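October, evening

Maintenance on the hand gripper today, most of it before lunch. The log had it at 1,525 closes on this set of finger pads, and Máté Fodor wants them looked at every 400, so we were well past that. My fault. I let two checks go by while we were getting the table tasks ready for Wernden.

Started at the table with the power on. Opened the fingers all the way, closed them, opened them again. The left one was slower to start than the right. I did it 40 times and it lagged on most of them, always at the beginning of the stroke and never at the end. That made me think of dirt in the slide more than the motor.

Took it back to the bench and shut it down. Pulled the side cover, four screws, one of them already rounded by somebody. There was gray lint packed in the left slide, the same stuff we got last spring from the cloths. Got it out with a wooden pick and then a brush. Wiped both rails with alcohol and put on a thin coat of the Szűcs grease. The can is nearly done. I wrote it on the order list along with a new screw.

Put the cover back, checked the cable where it bends near the handle, and found no cracks. Retightened the mount. It took a quarter turn, which is more than I like.

Back to the table after that, with the tray, placemat and plate still set out. Held it low with the right finger over the tray with "Rabbit" on it, to look at the pads in good light. The right one has a thread hanging off the lower inner edge.
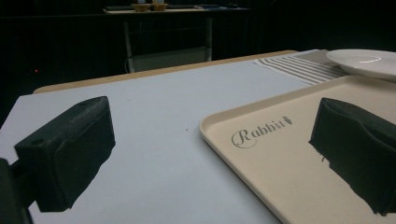

After lunch

Trimmed the thread with nail scissors, flush to the pad. Did not pull it. I pulled one on the old set and the whole edge came up with it.

Pressed both pads with my thumb. No lifting at the corners. I'm leaving this set on until the Fliseo pads come in, and Máté agreed when I called him. He asked for the opening width too, so I measured it: 43 mm on the calipers, same as the last entry.

Ran the 40 cycles again. Left and right start together now. Then picked up a cup and a spoon a few times each. The spoon slipped once, when I had it by the very tip. No slips with the cup.

Reset the counter to zero and taped a card inside the lid of the case with the next check on it, at 400. The Ornwood unit is due for the same work. I'll do that one when the grease gets here.

Home late. Soup from the freezer.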